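The Extra Blankets

Short fiction, posted Nov 24, 2023

The river took the lower half of Potholm in September, and by the end of the week the people of the lower half were living in the Clendham fairgrounds, in the hall where the prize sheep usually went. Headquarters sent Naveed Chaudhry to run registration. He had asked for a month off. 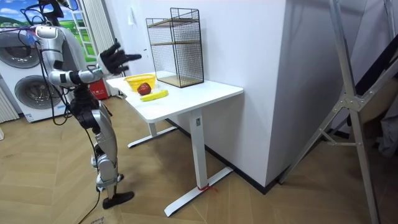
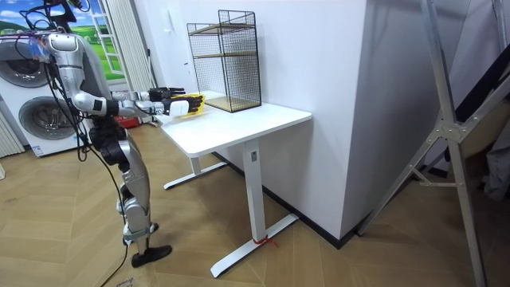

Naveed's first problem was blankets. The truck from the Walby warehouse had brought 1000 of them, and the register showed 923 people, and the register was correct, as he had written it himself, twice, the second time after the rain got in. Headquarters did not care for the difference. In its last office he had been given a white desk, as white as the one in the pictures but with nothing on it, and he thought of it often while he filled in the Surplus Items form on the lid of a feed bin. The form wanted to know why he had requested more blankets than people. He wrote that he had requested no blankets. The form had no box for this, so he wrote it in the box for Damage.

"You should give them back," said the woman from Hall B, who had been a school principal until the school went downstream. Her name was Mrs. Prado and she had appointed herself to everything.

"I can't give them back. There's a form for returning things, and it has to be signed by whoever asked for them."

"Then sign it."

"I didn't ask for them."

Mrs. Prado looked at him the way she must have looked at several generations of boys with frogs in their pockets. Then she took a blanket off the top of the pile and walked away with it.

It was a good hall, as halls went. It had a roof, and eighteen hooks on the north wall that everyone wanted, and it smelled of sheep in a way people stopped noticing on the third day and their visitors never did. The town of Clendham had been very kind for a week and a half. Casseroles came. A brass band came, and played, and came back. After that the town began to ask, in a general sort of way, about the date of the Autumn Show.

The mayor asked it in person. He brought a calendar.

"We're not pushing," he said.

"No," said Naveed.

"It's just that the sheep are booked."

Naveed said he would raise it with headquarters. He did, that night, from the hill behind the parking lot where the phone worked. Headquarters said the displaced population of Potholm would be moved to long-term housing once it had been verified, and it couldn't be verified until the blankets matched.

He stood on the hill for a while. Down below, someone was teaching someone else to ride a bicycle between the parked buses, with a lot of shouting on both sides.

"They need 77 more people," he told Mrs. Prado in the morning, "or 77 fewer blankets."

"Is that all?" she said.

By noon the blankets had begun to leave. One went over the broken window by the sinks. Several were hung from the rafters to give the Lindqvist sisters a room of their own, or a room each, on account of what had been said about the teapot. The children got a stack for a tent, which became a fort, which became two forts, with a border and a fee for crossing it. Old men who had sworn they were warm enough were found to be sitting on them. Mrs. Prado sent a few across to the mayor's wife for the sheep, with a note.

At dusk Naveed went out to the truck and found the pile was down to nothing. He got out the form. Under Surplus Items he wrote "none," and under Damage he crossed out what he had put there and wrote "some wear."

Headquarters replied in four days, which was a record. The register was accepted. Buses would come for everyone on the list, and there would be apartments in Walby, on the upper floors, and a man with keys.

They went on a gray morning with the band playing. Naveed stood at the door and ticked off names, and it went quickly until a boy of seven or so came up with a blanket around his shoulders, trailing it through the mud, and asked if he had to give it back.

"Did you ask for it?" said Naveed.

"No."

"Then I don't have the form," said Naveed, and ticked his name, and called the next one.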